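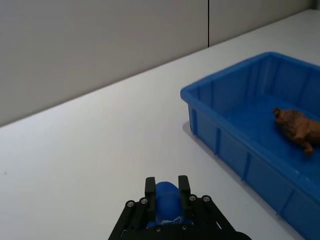

요즘 저는 홀토프(Holtov) 주민센터 2층에 새로 생긴 장난감 대여방 얘기만 하고 다닙니다. 지난주에 문을 열었다길래 취재 핑계로 갔다가 한나절을 눌러앉았거든요. 원래는 짧은 단신 하나 쓰고 나올 생각이었는데, 구경하다 보니 수첩이 꽉 찼어요! 이름은 '고(Goh) 장난감방'이고, 예전에 서류 보관실로 쓰던 방을 고쳐서 만들었습니다. 하얀 탁자에 옅은 회색 벽이라 처음엔 좀 썰렁하지 않나 싶었는데, 탁자 위에 새파란 플라스틱 트레이가 하나 올라가니까 눈이 확 가더라고요. 트레이 안에는 갈색 동물 인형이 옆으로 누워 있고요. 얼룩덜룩한 겉면이 꼭 털 같기도 하고 갈기 같기도 해서 저는 한참 들여다봤습니다. 여기서는 돌려받은 장난감을 전부 이런 트레이에 먼저 담아 두고, 살펴본 다음에야 선반으로 보낸다고 해요.

정식 개관일은 2018년 4월 17일이었습니다. 등록된 장난감은 모두 2,797점. 숫자만 들으면 창고 수준인데 막상 가 보면 종류별로 칸이 나뉘어 있어서 찾기가 어렵지 않아요. 나무 블록, 퍼즐, 소꿉놀이, 악기, 보드게임, 그리고 제가 제일 오래 서 있었던 동물 모형 칸까지! 어릴 때 농장 동물 세트를 갖고 싶어서 몇 달을 졸랐던 기억이 나서 그만 혼자 웃었습니다(결국 못 받았어요. 대신 색연필을 받았습니다).

운영을 맡은 조이스 상(Joyce Sang) 팀장에게 제일 손이 많이 가는 일이 뭐냐고 물었더니 바로 "반납받는 거요"라는 대답이 돌아왔습니다. 빌려주는 건 금방인데, 돌아온 물건을 하나하나 보는 데 시간이 다 간다는 거예요. 금이 간 데는 없는지, 빠진 조각은 없는지, 작은 부품이 헐거워지지는 않았는지 확인하고, 닦을 수 있는 건 닦아서 말립니다. 봉제 인형은 따로 모아 세탁하고요. "트레이 하나에 한 집 물건만 담아요. 섞이면 그날은 퇴근이 늦어져요." 웃으면서 하는 말인데 눈은 별로 안 웃고 있어서, 저도 만지작거리던 퍼즐 조각을 얼른 제자리에 돌려놨습니다.

빌리는 방법은 간단합니다. 홀토프에 살거나 직장이 있으면 누구나 가입할 수 있고, 신분증과 주소를 확인할 서류를 가져가면 그 자리에서 회원증을 만들어 줍니다. 가입비는 없어요. 한 번에 2점까지 빌릴 수 있고 기간은 2주입니다. 다음 예약자가 없으면 한 번 연장할 수 있는데, 전화로도 되고 창구에서 말해도 됩니다. 온라인 연장은 아직 준비 중이래요. 부피가 큰 미끄럼틀이나 주방놀이 세트는 따로 예약을 받고, 차로 실어 가야 하니 오기 전에 꼭 크기를 물어봐 달라고 합니다. 개관 첫날 주방놀이 세트를 버스로 가져가려던 아버님이 계셨다는데, 결국 블록 한 통으로 바꿔 가셨답니다.

조각을 잃어버리면 어떻게 되느냐, 이게 제일 궁금하실 텐데요. 퍼즐 한두 조각 정도는 기록만 남기고 넘어갑니다. 다만 세트의 절반이 없어졌다거나 아예 망가진 경우에는 같은 종류의 장난감으로 채워 넣거나 수리비를 내야 해요. 늦게 반납하면 벌금 대신 늦은 날만큼 대여가 멈춥니다. 저는 도서관 책도 자주 늦는 사람이라 이 대목에서 살짝 긴장했습니다.

문을 연 뒤로 가입한 가정은 108곳입니다. 센터 쪽에서 생각했던 것보다 훨씬 빠르다고 해요. 제가 있던 날에도 창구 앞에 줄이 끊이지 않았고, 이웃 동네 폰데일(Forndale)에서 왔다가 주소가 안 맞아 돌아선 분도 있었습니다. 너무 아쉬워하셔서 물어보니, 폰데일 주민도 가입할 수 있게 두 동네가 이야기를 나누는 중이라네요. 빠르면 6월에 결론이 날 것 같다고 하니 폰데일 독자분들은 조금만 기다려 보세요!

장난감은 어디서 났을까요? 상당수는 주민들이 내놓은 것이고, 나머지는 동네 완구점 헨디스(Hendis)가 진열품과 재고를 싸게 넘긴 것입니다. 기증은 지금도 받고 있어요. 동물 모형, 퍼즐, 보드게임은 늘 환영이고, 건전지가 새는 장난감이나 안전 표시가 지워진 물건은 받지 않습니다. 커다란 곰 인형도 당분간은 사양한다고 해요. 벌써 자리가 없답니다. 기증하실 분은 종이봉투든 상자든 편한 데 담아서 창구에 맡기면 되고, 조각 수를 적은 쪽지를 같이 넣어 주면 일이 훨씬 줄어든다고 팀장님이 두 번이나 강조했습니다.

방 안쪽에는 아이들이 직접 만져 보고 고르는 자리도 있습니다. 한 꼬마가 공룡을 고를지 기차를 고를지 한참을 망설이더니 둘 다 내려놓고 탬버린을 집어 들더군요. 같이 온 할머니 표정이 참 복잡했습니다. 그 집 2주가 조용하지는 않겠구나 싶었어요. 옆에 있던 다른 엄마는 집에 장난감이 넘쳐서 이제는 사지 말자고 약속했는데, 빌리는 건 약속에 안 들어가니까 괜찮다고 하시더라고요. 저도 그 논리에 고개를 끄덕였습니다.

이용 시간은 오전 10시부터 오후 5시까지이고 점심시간에는 창구가 잠깐 닫힙니다. 반납은 센터 1층 안내대에서도 받지만 상태 확인은 2층에서 하기 때문에, 급하지 않으면 바로 올라가는 편이 낫습니다. 유모차는 승강기 옆에 세워 둘 수 있어요. 주차장은 95대 규모인데 오전에는 수영 강습이랑 겹쳐서 거의 찹니다. 저는 두 바퀴를 돌다가 결국 길 건너에 댔으니, 차로 가실 분들은 점심 지나서 가세요.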